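Prerbridge Languages Help Desk
Ticket 1299
Subject: Oral assignments in Spanish II saving with no sound
Opened by: Ximena Barrientos, Spanish and Portuguese
Assigned to: Tracey Whiteley
Status: Resolved, left open for comments

Ximena Barrientos, 9.10 am
Hello all, and sorry to start your morning with this one! My second-year students have been recording their spoken diaries in Urnine (three minutes on a place they remember from childhood, which usually brings out some lovely things) and a good number of them have come through silent. The recording is there, the little bar moves along when I press play, and the length looks right, but I hear nothing at all. I've tried my office computer and my own laptop at home. Eleven students so far, and two of them are rather upset, as they'd worked up the courage to speak without notes for the first time. I've told them nobody will lose marks over it. Could you have a look when you get a moment?

Tracey Whiteley, 9.45 am
Morning Ximena, no need to be sorry, and please do pass on to your two that we'll get to the bottom of it. Could you tell me whether the students recorded at home or in the language lab, and whether any of them used the phone app? If you have the names of one or two who wouldn't mind my listening in, that would help too. I've tried a test recording of my own in your course, with my very rusty school Spanish, and it played back perfectly well, so it isn't the assignment settings.

Ximena Barrientos, 10.20 am
I asked at the start of class and every one of the silent ones was done in the lab, on the window side. The ones from home are fine, and so are the phones. Abena Owusu teaches French in there after me and says she had the same thing with a dictation exercise, but she thought her students had simply forgotten to press the button, poor things.

Tracey Whiteley, 11.35 am
That's a great help, thank you, and thank Abena for me. I've been down to the lab and sat at the window side for a while. The computers there had the Dramani headsets swapped in over the break, and Urnine is still looking for the old microphone. When it can't find it, it records silence and doesn't say a word about it, which I think is very poor manners in a piece of software. The door side still has the old headsets and works as it should.

What I've done so far:
Opened the sound settings on one computer and picked the Dramani headset as the microphone. No change in Urnine.
Signed out of Urnine, closed the browser fully and went back in. It asked for permission to use the microphone, I said yes, and the recording had sound.
Repeated the same on the computer next to it. Same result.

I've asked Wumpini Agbenyega if he can send the new setting out to the whole room at once so that I don't have to go round with a chair.

Wumpini Agbenyega, 2.05 pm
Pushed to all the window side machines. They need one restart each. Please get students to say yes when the browser asks about the microphone.

Ximena Barrientos, 3.50 pm
Just had my afternoon group in and everybody could be heard, including one young man who could be heard in the corridor! Thank you both so much. Can the silent recordings be rescued at all?

Tracey Whiteley, 4.15 pm
I'm afraid they can't, I did look. There's no voice in those files to bring back. I've reopened the assignment for your eleven so they can record again, and their first attempts won't count against them. I'll put a short note by the lab door about the microphone question, and Zuweira Baidoo is going to add it to the guide for new teaching staff. I'll leave the ticket open for now in case Abena's group finds anything else.

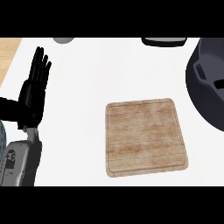
Abena Owusu, 4.40 pm
Thank you Tracey. My lot are in again tomorrow morning for the dictation, so I'll have them all do a ten-second test first and write here if any of them come out silent.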